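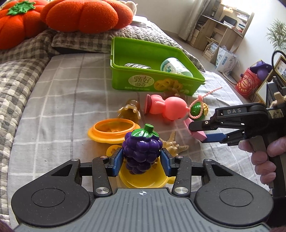 Mittwochabend, Viertel nach acht, und ich stehe wieder in der Halle und versuche, einen Aufschlag zu lernen, den ich mit sechzehn schon mal konnte. Wer hier länger mitliest, weiß ja, dass ich im Herbst nach ewiger Pause wieder mit Volleyball angefangen habe (Hobbyliga, gemischt, unterste Staffel, wir sind Vorletzte). Und eigentlich läuft es ganz gut! Annahme geht, Zuspiel geht so halb, nur der Float-Aufschlag, der will einfach nicht.

Für alle, die damit nichts anfangen können: Beim Float soll der Ball ohne Drehung fliegen, dann flattert er in der Luft und die Annahme drüben sieht alt aus. Bei mir dreht er sich immer ein kleines bisschen, gerade genug, dass er schön ruhig und gemütlich beim Gegner ankommt. Effie, unsere Trainerin, sagt dazu »Servicewüste ist was anderes«. Effie Dow hat früher deutlich höher gespielt als wir alle zusammen und bleibt trotzdem freundlich, auch wenn ich zum achten Mal hintereinander das Netz treffe.

Am Anwurf liegt's, sagt sie. Ich werfe zu hoch. Viel zu hoch! Ich komme halt aus einer Zeit, in der man uns beigebracht hat, den Ball quasi unter die Hallendecke zu schmeißen und dann mit Schwung draufzuhauen. Jetzt also: Ball fast nur hinlegen, kurzer Armzug, Handgelenk fest, und nach dem Treffer die Hand stoppen. Ich habe das zu Hause im Flur geübt, ohne Ball, und mir dabei den Ellbogen am Türrahmen gestoßen. Der Fleck ist inzwischen gelb.

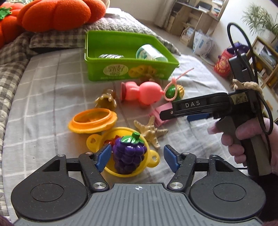
Weintrauben im Sieb, mal in Lila und Plastik.

Am Wochenende hatten wir dann unser Turnier in Jultwood. Acht Mannschaften, zwei Felder, eine Halle, in der es so gezogen hat, dass ich zwischen den Spielen mit Jacke auf der Bank saß. Los ging es um neun, also für mich um halb sechs, weil ich vor Spielen morgens zwei Stunden brauche, bis ich etwas essen kann. Bình hat mich abgeholt und die ganze Fahrt über die Aufstellung geredet. Bình Bạch ist unser Zuspieler und nimmt die Sache ernst — so ernst, dass er sich die Rotationen auf den Unterarm schreibt. Beim Einspielen war die Hälfte schon wieder abgeschwitzt.

Erstes Spiel gegen Clallport, glatt verloren. Die haben eine Außenangreiferin, die sich jedes Mal in Ruhe anschaut, wo das Loch ist, und den Ball dann da reinlegt. Meistens war das Loch ich. Im zweiten Spiel wurde es besser, und beim Stand von 19:20 durfte ich aufschlagen. Ich habe an den Anwurf gedacht, an das Handgelenk, an den Türrahmen, und der Ball ist geflattert! Wirklich geflattert, die Annahme hat ihn sich auf die Schulter springen lassen und er ging ins Aus. Ich habe gejubelt, als wäre das ein WM-Finale. Den nächsten habe ich dann natürlich unten ins Netz gehauen. Satz weg, Spiel am Ende auch knapp weg. 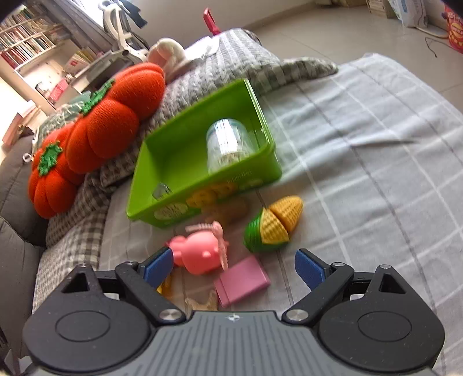 Danach kam das Spiel um Platz sieben, und da hatten wir endlich mal eine Phase, in der alles zusammenlief. Bình hat fast nur noch über die Mitte gespielt, die anderen haben das erst im zweiten Satz gemerkt, und da waren wir schon weg. Siebter Platz also. Letztes Jahr war die Truppe wohl Achter, das ist eine Steigerung, da lasse ich nicht mit mir reden.

Noch kurz zu den Knieschonern, weil mich neulich jemand in den Kommentaren gefragt hat: Ich habe mir welche von Travau gekauft und bin zwiegespalten. Sie sind bequem und rutschen nicht, aber nach ein paar Wäschen löst sich bei mir innen schon die Naht. Ich trage sie weiter, bis sie auseinanderfallen, und gucke dann noch mal neu. Wenn ihr Tipps habt, her damit, gerne auch was Dünneres.

Im Dezember haben wir noch zwei Heimspiele, danach ist Pause bis ins neue Jahr. Effie will bis dahin von jedem einen sicheren Aufschlag sehen, egal welchen. Ich bleibe beim Float.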